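The Second Life of the Office Tower

In the back of a repair shop in Tremley, old desktop computers are taken apart one after another. I went there because I wanted to know what happens to the machine under the desk when the company buys a new one. I had used such a machine myself for many years, and I had never once looked inside it.
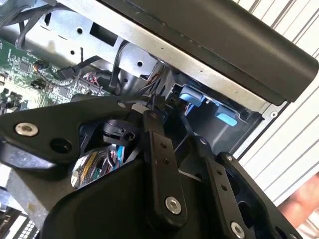
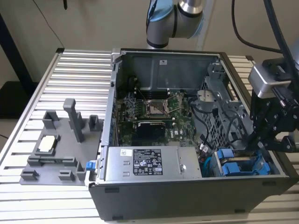 On the bench: an open desktop tower and its wiring.

The first thing I learned is that order matters more than strength. A person who opens a computer for the first time wants to pull out the biggest part immediately. At the Mukine workshop they begin with the cables. Each cable has a place where it goes in, and very often a small plastic tongue that must be pressed before it will come out. If you pull by the wire, you can damage it, and a damaged wire can cost you an evening. So you put your finger on the connector, feel for the tongue, press and lift.

The second thing is that office computers are kinder than their reputation. People who build their own computers at home like glass panels and colored lights, and they look down a little on the plain black box from the accounting department. But the plain box was designed by somebody who thought about the technician. The parts which you must hold are often made in blue plastic. Blue means: touch me here. When you know this small rule, you can find your way in many office machines, even if you have never seen that model before.

I asked in the shop which part is worth the most. The answer was not so simple. A processor is small and keeps its price quite well, so it is usually taken out early and put in its own little box. Memory also sells. The power supply is heavy and looks important, but a used one brings almost nothing, and it should never be opened at home, because it can hold a dangerous charge after the plug is out. The case itself goes for metal. I found this a bit sad. It is the part that we see every day and dust (or do not dust) for years.

Last year 1,403 computers came through the door in Tremley. Of these, 700 left again as working machines, most of them to schools and to families who had put their names on a list. The others became parts. One good power supply here, one good drive there, and from two sick computers you can sometimes make a healthy one. The workshop keeps a written sheet for each machine, and on the sheet are only 5 lines: what came in, what was missing, what was tested, what was removed, where it went. I liked this sheet very much. I have seen hospitals with worse paperwork.

The drives have their own procedure. They come out before any test is made and they go into a locked metal cabinet. After that they are erased, or, if they cannot be erased, they are drilled. A firm called Lenau collects the drilled ones every November, together with the circuit boards that have no more use. Many people think that to delete their photos is enough before they give the computer away. It is not, and the workshop is quite strict about it.

Then there is the dust. I had expected to write one sentence about dust and I could write a page. It collects on the heatsink like gray felt, and in the front of the case, where the air comes in. A computer which stood on carpet is different from a computer which stood on a shelf, and with some practice you can tell them apart. Compressed air helps, outside and with a mask. A soft brush is better for the corners. While you blow, hold the fan still with one finger.

If you would like to try it yourself, take a machine that you do not need anymore. Unplug it, press the power button one time, wait a little, and lay it flat with the opening side up, so that the screws cannot fall deep into it. Use a table with good light. Put the screws in an old egg box, one hollow for each step, and make a photo before you disconnect something. For the usual office tower I needed 4 tools, and one of them was the brush.

My own old computer is now with Sumampouw, a small shop two streets from the workshop, which sells the repaired machines to people who walk in. It got another drive and more memory. The scratch on the side, from when I moved apartments, is still there, and they took a little off the price for it.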